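Sequencing a Long DJ Mix by Key and Tempo
Final report, music technology project
6 January 2024

Background

Our group put together a 76 minute drum and bass mix and wrote down how each choice of order was made. The starting crate held 296 tracks, collected since May. Most came from two small labels, Norkel and Clisholm, with the remainder bought singly or taken from promo folders.

Method

Every track was tagged with key, tempo and a rough energy score from 1 to 5. Tagging was done by ear first and then checked in software. Where the two disagreed on key, we kept the ear reading. The mix was recorded in two takes under the group name Skarov. The first take followed the key chart strictly. The second allowed a key clash if the incoming track had a drum-only intro longer than 16 bars.

Results

The first take sounded smooth but flat in the middle third. Listeners in the Russo building studio marked the second take higher for energy and slightly lower for blending. The weakest transition in both takes was the same one, a vocal track going into a half-time roller, and we would drop the vocal next time. The second take was put online and had 3790 plays when we stopped checking.

Problems

Tagging took far longer than planned. Some promo files were badly leveled and had to be turned down by hand before recording. We also lost one evening to a faulty crossfader and switched to the channel faders.

The full track list and both key charts are in the appendix.
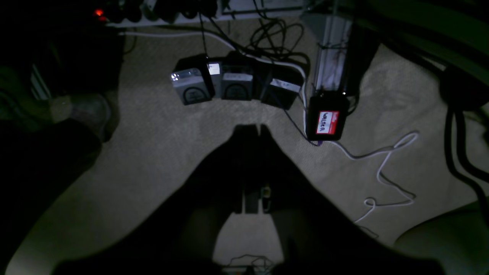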